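Orneo abre un curso de reparaciones para el hogar

La asociación vecinal de Orneo empieza en octubre un curso de pequeñas reparaciones en casa. Hay 30 plazas y la inscripción cuesta 60 euros, con el material incluido. Las clases son el domingo por la mañana y las da Humaira Zaidi, fontanera con taller propio en la calle Karagiannis.

El programa tiene dos partes: primero la electricidad básica, después los grifos y los desagües. El año pasado la asociación recibió alrededor de 2000 consultas sobre estos temas.

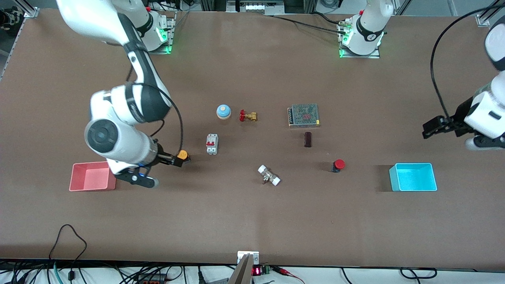

Las personas interesadas pueden apuntarse en la oficina del barrio, hasta las seis de la tarde.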